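The jersey pile has moved to the sofa

Some families have a mudroom. We have a light gray sofa with mustard cushions, and from August until the end of soccer it belongs to the laundry.
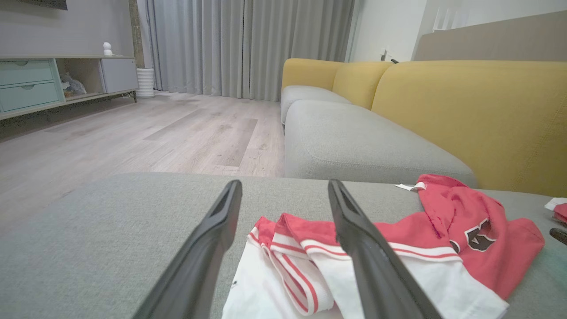

Tania Gazi wrote to me after my last laundry post that I should stop folding on the couch altogether, that the bed is a far better place because you can't go to sleep until it's cleared. I've thought about this a lot, Tania! I tried it for a week. What I did was move the whole heap onto the chair at 11 at night and then back onto the bed in the morning, so the clothes got more exercise than I did.

So, back to the sofa. The red and white stuff is the worst of it, if I'm being picky. Everything for the team is some mix of those two colors, and once it's all in a heap I can't tell a shirt from a pair of shorts until I've picked it up and shaken it out. Stripes on this, stripes on that. I spent a good part of last season folding what I thought was a jersey and finding a leg hole.

And don't get me started on red with white in the wash (well, I'll get started a little). I wash ours cold, inside out, short cycle, and I take it out the second the machine beeps. The one time I forgot and left it sitting till after dinner, we ended up with a very soft shade of pink along one hem. My kid wore it anyway and told everybody it was the away kit.

My system right now goes like this. Tops get folded on the seat nearest me, sleeves in, number side up so the kids can find their own. Shorts get folded in half once and that's it, I'm not doing thirds for shorts. Socks I don't fold. Socks go in a Prokport mesh bag that hangs on the closet door, and whoever needs socks can go fishing. I bought the bag for 32 dollars, which my husband still brings up, but it has survived two seasons and a trip through the dryer it was not supposed to take.

I did look at one of those folding boards too, the Loretti one with the flaps. It was 40 dollars and you have to keep it somewhere, and the somewhere would be the sofa.

The part I haven't solved is the putting away. Folding I kind of like! I put on a show, I get a nice stack going, and then the stack just lives there on the end of the seat and people sit down next to it very carefully, like it's a guest. By the next practice somebody has pulled the bottom shirt out and we're back to a heap.

Albane Mallet said in the comments last month that she gives each kid a crate by the front door and skips the dresser for sports clothes completely. I'm trying that next. I've got two crates in the garage that need a good scrub first, so if it rains tomorrow that's my afternoon.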